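Right, thread on how our hand-held gripper went wrong this week, because three people have messaged me asking and I'm not typing it out three times

Background for anyone new: we record pick-and-place demos by hand. You hold the gripper, squeeze, put the thing down, do it again. Target for August is 1,000 clean ones. Snack packets, mostly, in and out of a box on a bed. Glamorous

Software side is Skoltell's, the gripper is a Jovside build with pads from Veltton. Naming them so nobody has to ask. Not slagging anyone off, the fault is at least half mine

So. First sign was packets dropping late. Not slipping straight away – you'd grip, lift, carry, all fine, then about to let go over the box and it'd already gone. Put it down to my thumb being tired

Second sign, the log. Jaw width was reading as fully closed when there was plainly a packet in there. A crisp little foil thing has thickness! The number said zero. I saw that at 11 in the morning and carried on til 4. Yes I know
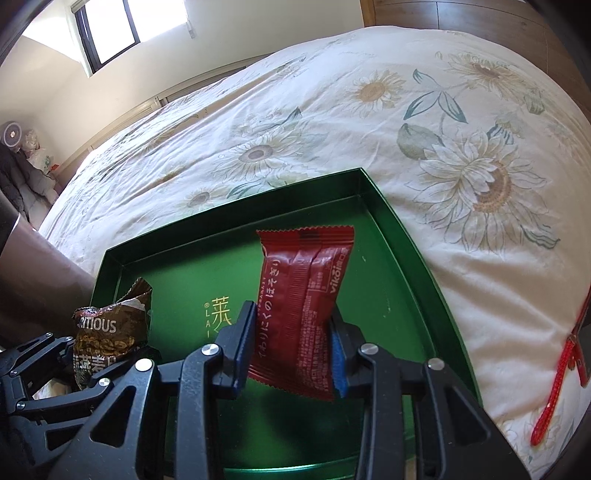

Anca Tănase replied to ask if the zero had drifted or if it was wrong from the first take, cos if it's drift you can maybe save the early ones.

Good question and the answer is drift. I went back through the whole lot last night. First 16 takes are spot on. After that it creeps, tiny bit each time, then there's a jump and it never comes back

205 takes in the batch. So 189 have a jaw width I don't trust. The video's fine in all of them, it's just the number that's rubbish

Cause, as far as I can make out: one pivot screw on the linkage had backed out a fraction. Couldn't see it. Could feel it if you waggled the arm with your finger. Slop in the joint, so the encoder thinks the jaws have moved and the pads havent

Darius Jaunzems had said use threadlock when we put it together. I said I'd do it after the first batch. Reader, it was the first batch

Now the bit I'm more bothered about. Safety thing, small but real

We had the kettle on the list of objects. It's heavy for this gripper even with nothing in it, and the grip check uses the SAME jaw width number. Bad zero = it beeps "held" when it isn't held. If you trust the beep and lift quick, you've got a kettle going sideways towards your knees

Didn't happen. Was empty, unplugged, on a soft bed. But I'd written "kettle, half full" on the list for the next round, and I'd have been relying on that beep

Kettle's off the list till there's a check that doesn't lean on one number. Jarlath Ó Flaithearta wants a pull test before every heavy object and I've stopped arguing with him 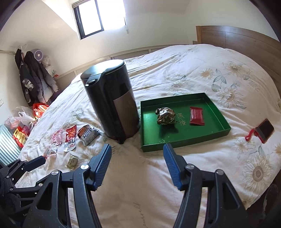
Jaws open, kettle and snack tray ahead. Sunflower duvet, model's own.

What we've changed so far, in no order

Threadlock on every pivot. Paint line across each screw head so you can see if it's turned. Should've been there from the off

Zero check every 16 takes. Close the jaws on nothing, read the number, close on a gauge block, read it again. Takes under a minute. If either's out, stop. Not "finish this run then stop". Stop

Beep is now called "maybe" in the software. Amnuay Thepsuriya's idea and I laughed but its weirdly effective, you do look at the thing properly

Somebody in my DMs asked can't you just correct the bad widths afterwards. Tried it. The creep part, sort of, you can fit a line through it. The jump no, can't tell where in the take it happened. I'd rather redo them than hand over numbers I made up

So redoing them. All 189, starting tomorrow, same packets if they survive. Foil gets soft after enough squeezing and then it grips differently, which is a whole other thread

Will post the drift plot once I've labelled the axes. Ó Conaill want a copy as well, they've got the same linkage on theirs and are off checking screws as we speak

If you've got one of these: waggle the arms. Go and do it now, I'll wait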